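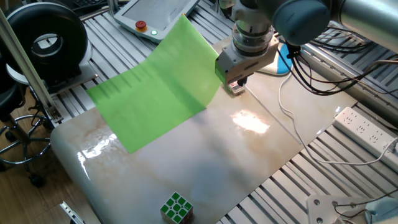
Re: green cloth for the puzzle table?

On 1/29/23, the Runstead list wrote:
> Does anybody put something under their cube when they practice? Mine
> skates all over the counter and I'm sick of chasing it. Is the Previa
> mat any good?

I had the Previa for a while and it's fine, but it curled at the corners and I never got it flat again. Now I just use a piece of bright green cloth from the craft store (8 bucks!) and fold it up when I'm done. On a shiny marble-look top like mine it helps with the glare too, which was driving me nuts at night - I kept mixing up white and yellow.

One warning, wash it by itself first. I did mine with the dish towels back in August and, well, I have green dish towels now.

Has anybody tried the Nuvero one? I keep going back and forth on it.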